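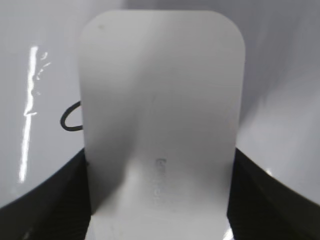
Feradura estrena normas para las pinzas (y ya era hora)

Llevo un par de semanas esperando para poder contarlo y por fin hay luz verde: el taller de robótica de Feradura ya tiene su propia guía de buenas prácticas para trabajar con cámaras de muñeca y dedos de pinza. Son 6 páginas, se leen en un café y desde septiembre son obligatorias para cualquiera que toque una célula, venga de la casa o de fuera.

Os pongo en antecedentes, que sé que muchos me leéis desde otros talleres. Hasta ahora cada equipo se apañaba como podía. Los de Mondal, que comparten nave con nosotros, limpiaban los dedos al acabar el turno; los de Olix, al empezar; y en mi grupo, pues cuando alguien se acordaba. Luego llegaba la revisión y no había forma de comparar las grabaciones de unos con las de otros. En primavera se repasaron 146 sesiones y solo 111 llevaban la hoja de comprobación rellena. De las demás, casi todas eran nuestras. Qué le vamos a hacer.

¿Qué cambia? Lo primero, la comprobación antes de arrancar. Hay que mirar la imagen de la muñeca con la pinza en reposo y apuntar tres cosas: si los dedos tienen manchas o marcas, si hay algún cable que asome por el campo de visión y si hay reflejos fuertes en las superficies brillantes. Una motita en el dedo no obliga a parar (yo me temía que sí, y menudo drama habría sido), pero se anota con su posición para saber en la revisión siguiente si ya estaba. Si la mancha no sale con el paño, se pide dedo de repuesto y se sigue trabajando mientras llega.

Con los cables se ha puesto más seria la cosa. Se admite que se vea un bucle corto, siempre que no roce nada en todo el recorrido de la pinza, y el recorrido hay que hacerlo entero, abrir y cerrar, a velocidad reducida. Nada de mirarlo a ojo y dar por bueno. Si roza, se para y se vuelve a sujetar.

Lo de los reflejos es la parte que más se discutió, y con razón. Los recipientes blancos y lisos son una lata: cambias una lámpara de sitio y la imagen es otra. La guía pide mantener la luz fija durante toda la sesión y no tocar la exposición a mitad. Mondal quería prohibir directamente los materiales brillantes, pero al final se quedó en recomendación - me parece lo sensato, que fuera de aquí el mundo está lleno de cosas que brillan.

También entra una regla sobre piezas marcadas. Si el dedo lleva letras en relieve, se apunta en la ficha hacia qué lado quedan al montarlo. Parece una tontería hasta que desmontas dos iguales y los pones cambiados, cosa que no voy a decir a quién le ha pasado.

La prueba piloto se hizo en la célula Bilon durante el verano, con 81 sesiones. Rellenar la hoja llevaba casi 6 minutos al principio y ahora bastante menos, porque se ha quitado un apartado entero sobre temperatura que nadie sabía contestar.

La guía está colgada en el tablón de la entrada y en la carpeta común, con la hoja en versión imprimible. Las dudas, en el mostrador del taller de nueve a once. Y si veis algún fallo en el apartado de cables, decidlo pronto, que la primera revisión del texto se cierra en noviembre.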